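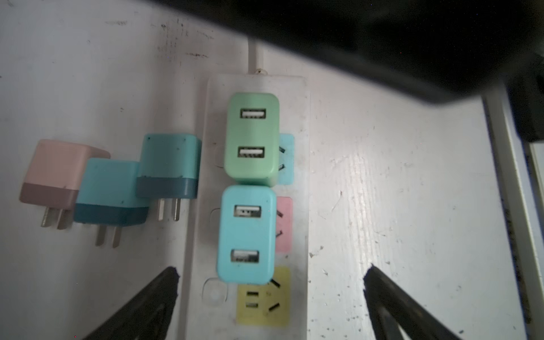
Mint green over light blue, both plugged in, with two USB ports apiece. The pale yellow socket near the bottom is still free.

The Charger Corner at Gorkbridge

Welcome to our little gallery! Zübeyde Öztürkmen and I (Alper Güler) have been sorting out the shared workroom at Gorkbridge since October, and the charging spot is the part I am fondest of, silly as that may sound. Everyone who comes through our door seems to arrive with a phone on its last few percent, and for years we all crawled under the desk in room 611 hunting for a plug.

So now there is a white power strip with candy-colored sockets – pale blue, pink and yellow – and a small family of wall chargers to go with it. The spares lie in a row to the left of the strip, and you are very welcome to borrow one as long as it comes home again. The white surface has its scuffs and scratches, and Zübeyde would like to repaint it. I rather like it as it is, but I expect she will win that one.

Updated 20 December 2021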